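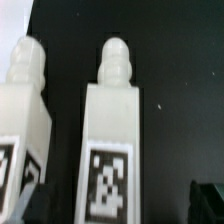
3.2 Game pieces

The set used in all sessions is the Bunnag set, second version. The first version had flat disks with a marker on top and players hated it. Covered the marker with their fingers every time they moved. So the second version is tall. Rectangular body, marker low down, knob on top to hold it by (Figure 3, two of the white pieces). The knob is rounded and stepped, something like a simplified pawn or bishop, and people who know chess pick it up that way without being told.

Marker placement took longer than the shape did. We wanted the square on the lower half of the body, with plain white above it, so that a hand on the knob leaves the pattern clear. One marked face was not enough. Players turn pieces while they think, and a turned piece with one marker is a lost piece until it gets turned back. Pieces therefore carry markers on adjacent faces as well; the left piece in Figure 3 shows two of its faces, a marker on each. The white margin outside the black border matters more than we expected. On an early print run Brijesh Sengar trimmed it to get a larger pattern and the borders ran into the shadow at the body's edge — most of that run was thrown out.

Black and white only. We tried a dark blue pattern for looks. Dropped it.

3.3 Rules and play area

Ondedus is a two-player placement game, adapted for this study from a paper version by Yupin Wongsuwan. Players take turns moving one piece per turn. A move can be a step or a quarter turn, and the quarter turn is the interesting one here since it changes which marker faces the opponent. No captures. A game ends when a player has no legal step left, or when both agree to stop. The full rule sheet is in Appendix B, including the tie rule, which we changed after the pilot and which pilot players should be ignored for.

Pieces may stand close together and in practice they usually do. Players bunch them. We did not enforce a gap. An overlapped marker is recieved by the tracking software as missing, and the position is then filled in from the last clear reading, or from the piece's other marked face if that one is readable.

3.4 Sessions

17 pairs played. Each pair got one practice game, not logged, then as many games as they wanted in the hour. This gave 307 complete games. Abandoned games are left out, except for the turn counts in Table 4 where it made no difference.

The logs hold 1,590 quarter turns. Of these, 1,370 were followed by a step of the same piece on the player's next move, so turning looks mostly like preparation — a player announcing a plan, more or less. We had assumed that turns would be used to stall. A few pairs did stall, mostly late in the hour.

3.5 Handling

Short note on handling, because reviewers of the pilot asked. Players were told to lift by the knob. Most did. Sliding a piece by its body was allowed, and it hides the marker for the length of the slide, but the final position is read after the hand leaves so the log is unaffected. Knocked-over pieces were stood up again by whoever knocked them and the move was replayed.

Two players asked for heavier pieces. One wanted a felt base. We agree about the felt, and the next version, planned for December with Jultton, will have it. The knob stays the same. The body may get a slight chamfer on the vertical edges, provided that the marker margin can be kept at its current width, whcih still has to be checked with the printer.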